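Cuaderno de taller, Farngate. Entrada del 2025-04-06
Tema: tareas de baño, ¿ya puede una máquina con esto? 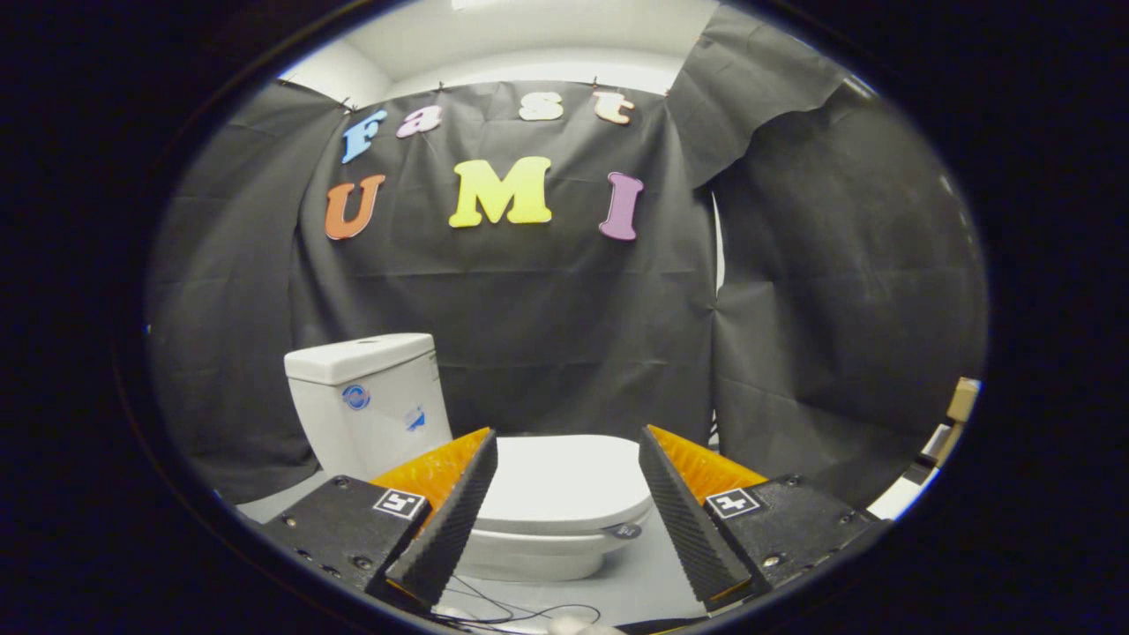 El inodoro delante de la tela negra, con la tapa cerrada y las letras de «Fast UMI» detrás.

Por fin le toca al baño. Llevábamos desde el invierno con platos y toallas dobladas, y yo tenía muchas ganas de llegar a la tapa del inodoro, que parece una tontería y es de lo más bonito que hemos puesto en la lista (lo digo en serio). Es una pieza con bisagra, lisa, curva, sin asa, y hay que acompañarla todo el recorrido. Si la sueltas antes de tiempo, golpe. Si aprietas de más, resbala y se te va.

Partes de la tarea tal como la tengo apuntada:
1. acercarse por delante y meter un dedo bajo el borde de la tapa
2. levantar hasta pasar la vertical
3. volver y bajarla sin golpe
4. pasar el paño por encima (esto para más adelante)

Llevamos 71 demostraciones a mano, de las que doy por buenas 51. Las demás las descarto casi todas por lo mismo: al meter el dedo se engancha también el asiento y suben los dos juntos. A una persona le da igual, lo nota y corrige sin pensarlo. La política aprende el enganche con todo el entusiasmo del mundo y luego lo repite. Habrá que decidir si eso es un fallo o si lo dejamos como variante, yo voto por fallo.

Lo que me tiene contento es la bajada. Con el entrenamiento corto de anoche en la máquina de Senby, en simulación, la tapa llega abajo despacio, con una frenadita al final que nadie programó y que sale tal cual de cómo lo hacemos nosotros. ¡Qué gusto verlo! Hace un año esto lo habría dado por perdido.

Dudas abiertas:
- Blanco sobre blanco. El borde entre tapa y asiento se distingue poco según le dé la luz. Probar con la lámpara lateral y apuntar si cambia algo.
- El fondo negro ayuda mucho, quizá demasiado. Un baño de verdad tiene azulejos, una escobilla, la alfombrilla torcida. Repetir en el aseo del piso de Munshi antes de presumir de nada.
- Almohadillas: mirar desgaste al llegar a las 96 demostraciones.

¿Puede ya una máquina limpiar un baño entero? No, ni de lejos. ¿Levantar y bajar una tapa sin que nadie la vigile? Creo que en mayo sí, y lo quiero ver en el robot de Brestalitz y no solo en pantalla.

Pendiente: separar en carpeta aparte las tomas con el asiento enganchado y cambiar el nombre de la tarea, que ahora mismo se llama «prueba_tapa_buena_2» y ya no sé cuál era la 1.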